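19 April 2022
Workshop notebook - glue shelf life, hide glue and the fish stuff

Opened the February batch of Menik hide glue this morning. Supplier sheet says it keeps for a year dry and "several weeks" once soaked and cooked. I don't believe the second part and I never have. Several weeks at what temperature? They don't say.

Soaked 90 g in cold water overnight, same as last time. Swelled fine, no smell to speak of. Cooked it in the double pot and held it under the temperature where it starts going brown at the edges. Thin skin on top after 8 minutes, pulled it off, carried on.

Test joints: maple offcuts from the Saswood rack, rubbed joints, no clamps. Left them on the sill. Will break them on Thursday and write down where they fail. If it's all wood failure again I'll stop complaining about the dry stock, but last time two let go clean on the glue line and everyone had a theory about the surface prep. Mine is that the pot was too thin. Nobody measured it, so we'll never know.

The Espinoza people swear by adding urea to lengthen open time. Tried a pinch in a side jar. Yes, longer open time. Also a softer film, to my thumb anyway, and I can't see why I'd want that on a chair that gets sat in. Would like to see someone load one of those joints for a summer before I take it up. The leaflet has a nice chart with no units on the vertical axis.

Fish glue from Dukcombe: 300 ml bottle, nearly 200 left. Strings when you pull the brush out, which it didn't do when new. Still grabs. Not using it on anything that leaves the building.

Storage. The leftover cooked glue is the real question. Jelly in the fridge goes off from the top down, and a jar with a loose lid is worse than no lid as far as I can tell. People say a flat tub with a proper snap lid doubles the life. Doubles it from what? Going to pour one flat and one in the old jar, same pot, same shelf, and look at them every morning.
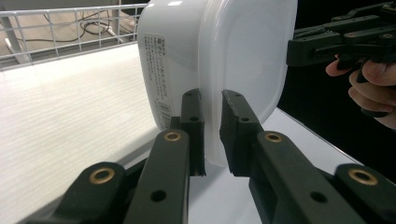 White food tub, frosted lid, label in Japanese.

Cut the jelly in cubes before it goes in, easier to take out what you need. Write the cook date on tape, on the side, lids get swapped.

To do: find the other thermometer, the one on the pot reads high. Order more maple. Break joints Thursday.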